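Skarnelgate Gym — Youth Basketball Court Inspection, Preseason
Completed before the first practice block in October. Form by Clerkdale Youth Athletics.

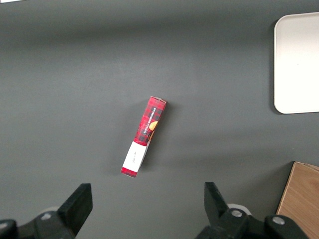

How often is the court checked once the season starts?
Every 9 practices, and again before any home game. The full list below is for preseason only; in-season checks cover items 1, 2, 4 and 6.

1. Playing surface — PASS WITH COMMENT
Boards flat, no raised fasteners. Finish worn in the lane at the north end. Shoe grip acceptable after dust mopping. Recoat at next closure.

2. Rims and nets — PASS
Both rims level at regulation height. Breakaway hinges return to position under test load. South net replaced, two loops torn.

3. Backboard padding — FAIL
North bottom-edge pad has separated from the channel for nearly 6 inches. Reattach or replace before play. Tape is not an accepted repair.

4. Wall pads behind baselines — PASS WITH COMMENT
Hulline panels, 47 installed. One panel by the storage door has a loose lower clip. It holds when pushed, but shifts when struck at an angle. Tighten and recheck.

5. Run-off area — FAIL
Folded bleacher section extends past the painted line on the east side. Close fully and lock. Ball rack to be stored in the hallway during play.

6. First aid and ice — PASS WITH COMMENT
Kit sealed and in date. Only small ankle wraps left; order medium. Cold packs present. Defibrillator indicator green at 4:30 p.m.

7. Lighting — PASS
All 44 fixtures on, guards secure. Slight flicker over the scorer's table cleared after warm-up.

8. Exits — PASS
Both double doors open from inside with one push. Mat at west door curls at the corner — replace.

Result: court closed to play until items 3 and 5 are cleared. Shooting drills at the south basket permitted once the bleachers are locked.

Inspector: Karagiannis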